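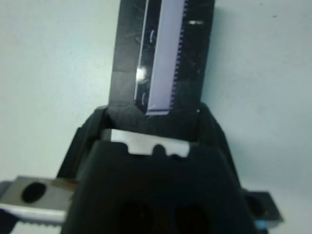
Nesbridge Village Trail
Visitor safety checklist, with comments
Walked and written up by Kaiwen Song, December 2019
Route: car park, Erley Street, old lock-up, Tian's Store, footbridge, lookout, back by the river path

Ratings used: OK, Watch, Fix, Close. The old form had a rating called "Satisfactory in the circumstances". I have dropped it. It was given to the footbridge for years running and I still don't know what the circumstances were.

CAR PARK AND START OF TRAIL

Surface free of holes and loose stone
Rating: Watch
Comment: Graded in October, so it looks good now. It looked good after the last grading too, until it rained. The low corner by the toilets will go first.

Trail map board in place and readable
Rating: Fix
Comment: Readable, yes. Correct, no. The board still sends people through the churchyard gate, which has been locked for two summers. Families with prams get to the gate, find the chain and walk back along the road, where there is no footpath. The board also calls the walk "an easy stroll for all ages". I would like to know who tested that on the lookout steps.

Visitor numbers known
Rating: n/a
Comment: The brochure claims up to 3000 visitors a year. I asked where the figure came from and was told it came from the previous brochure. The logbook at the start has 234 names in it, including several Mickey Mouses. The real number is somewhere in between, and we are planning toilets and bins on a guess.

ERLEY STREET

Kerbs and crossings
Rating: Watch
Comment: Original stone kerbs outside the bakery and the old bank. Handsome, and higher than anyone expects when stepping backwards to take a photo of the bank. A line of white paint was suggested and turned down as out of character. So is an ambulance. I have asked again.

Verandah posts and awnings
Rating: OK
Comment: All posts checked at the base with a screwdriver. The one outside the tea rooms was replaced after last year's report and is sound. The hanging baskets are another matter. Two are at head height for a tall adult, and the hooks are the sort you buy for a potted fern.

Plaques fixed and legible
Rating: OK for fixing
Comment: None loose. As for what they say, I will only note that the plaque on the bank describes a bushranger raid in which the whole takings were carried off, while the plaque across the street says he got away with nothing. Not a safety matter, but visitors stand in the road comparing them.

OLD LOCK-UP

Cell door held open and unable to swing shut
Rating: Fix
Comment: Held open by a brick. The door is iron and very heavy, and children like to shut each other in. The report before this one says "door stay to be fitted". Koltovstead Heritage Works quoted for the job and the quote was accepted. There is no stay on the door. I will mark this OK when I see one with my own eyes.

Handrail at entry steps
Rating: OK
Comment: Solid. Paint is lifting at the bottom.

Lighting inside
Rating: Watch
Comment: The light is on a push-button timer set to 55 seconds. Long enough to read half of the sign about prisoners. After that you are in the dark on an uneven floor, feeling for the button.

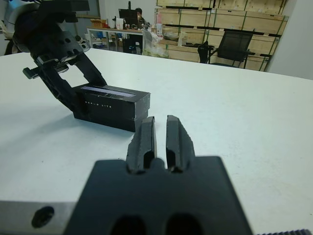
Emergency contact number displayed
Rating: Fix
Comment: Displayed, but it rings out. I tried it on the morning of the walk and again after lunch. It is the number of the old visitor centre.

TIAN'S STORE (museum room only)

Exits clear
Rating: Watch
Comment: Clear on the day. The store knew I was coming. Haoran Hou, who opens the room on weekends, was straight with me and said the back exit normally has the postcard rack in front of it. Rack to be moved for good, and I will drop in without ringing next time.

Displays stable
Rating: OK
Comment: The mangle is bolted down. The tall dresser is strapped to the wall. The tin bath hanging over the counter is on new chain.

Floor
Rating: Watch
Comment: Some give in the boards just inside the door. I was told it has always been like that. This is said about most things that later break. Somebody should get underneath with a torch before the school holidays.

FOOTBRIDGE

Decking
Rating: Fix
Comment: Three planks soft at the ends on the downstream side. Non-slip strip missing from the village end. The brochure says the bridge was built by settlers, but the bolts are modern and I suspect most of the timber is as well, which is the best news I have about it.

Rails
Rating: OK
Comment: Leaned on hard in several spots. No movement.

Load sign
Rating: Fix
Comment: There are now 2 signs, one at each end, and they give different limits. Take down the higher one until an engineer tells us which is right. I would not assume either.

LOOKOUT

Steps
Rating: Close until repaired
Comment: I know this will not be popular in the holidays. The fourth and fifth steps from the top move underfoot, and the edging on the bend has rotted through. Tape alone will not do it, people walk around tape. Put a proper barrier at the bottom and a notice at the car park, so nobody does the whole climb for nothing.

Fence at top
Rating: OK
Comment: Good height, good footings. The view is said to take in Koltovstead on a clear day. I have been up there on many clear days and could not swear to it.

RIVER PATH

Overhanging limbs
Rating: Watch
Comment: The big river red gum past the picnic table has dropped limbs before. An arborist looked at it and wanted the table moved. The tree has been left alone, fair enough, and so has the table.

Flood marker
Rating: OK
Comment: Upright and clean. The line showing the record flood is a good deal higher than the one painted on the pub, and both are claimed to be the same flood.

WORK TO BE DONE BEFORE THE HOLIDAYS

Barrier at lookout steps
Door stay at lock-up
Working phone number on all signs
Planks and non-slip strip at footbridge
Patch over the churchyard section of the map board
Baskets raised or removed, Erley Street

Please send me a photo of each job when finished. An email saying "all sorted" will be filed with the others.

K. Song
Copy to Haoran Hou, Tian's Store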